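Workshop notebook – bench day, fittings and button boxes
June 23, 2018

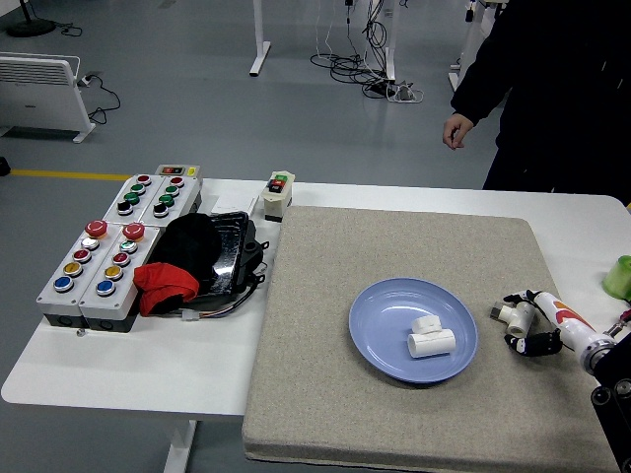
Where things stand

I promised Adi Chin I would write this up before I forgot it all, so it's going to ramble a bit, and he is welcome to skip to the list at the end. We have had the white table to ourselves this week and it has been a real pleasure to work on something that wide. The beige board is on the right half now, with the control boxes gathered on the left, and I'd like to keep it that way for the rest of the Florkstead job if everyone can bear it. I know Melati Goh prefers the board on the other side (she is left-handed and has a perfectly good case), so let's talk about it when she's back.

The board

I was doubtful about this board when it came out of the storeroom, and I take it back. The speckled surface is kind to the white fittings, and small parts show up on it so much better than they do on the bare table, where I spent half of May hunting for white things on white. The padded edges do hang over the front of the table, and I have caught my sleeve on them more than once, but I've grown fond of them all the same.

Pipe fittings

The round light blue plate has turned into the home for whatever fittings are in play. I had the longer white piece lying on it with the short one perched just behind and on top, and from where I sit the two together make something very like a T. They are only resting there, so please don't pick up the plate by its rim and expect them to travel as a pair! The little fitting with the gray metallic stub belongs with this group too. I keep wanting to call it an elbow and Adi keeps wanting to call it a tee, and the Kodikara parts sheet is no help to either of us, so for now it goes in the book as "the stub one."

The sheet says we should have 151 fittings in the full delivery. I haven't checked that and I'm not going to until the second carton turns up, which Kodikara tell me will be in July.

Button boxes

The two bigger gray-and-white boxes are in front, side by side and turned at a bit of an angle, and they have the same arrangement on both: the red mushroom-head emergency stop at the back, then white, red, yellow, blue coming forward. The one difference that matters for our notes is the green ring around the white button on the right-hand box. I wrote up a whole page of wiring notes last week with left and right swapped, and the ring is how I finally caught it – so please, everyone, say "green ring" when you mean that box.

Behind those are the two narrower ones with red, white, green and black buttons, and at the far back is the small white switch unit with the red rocker. Adi wants labels on all of them. I'm for it, provided they go on the sides where a thumb won't rub them off. The Prudenine labels we tried in the spring lasted almost 2 weeks, so I've ordered the thicker kind from Pledia, a roll of 280.

To do

Labels on the sides of the boxes when the roll arrives.
Rewrite the wiring page with "green ring" in it and tear out the old one.
Ask Melati about swapping the board over.
Settle the name of the stub one. Adi, I'm willing to be talked round.
Find a lidded tub for the fittings overnight. The blue plate is lovely in the daytime but I don't want the cleaners having to work around it.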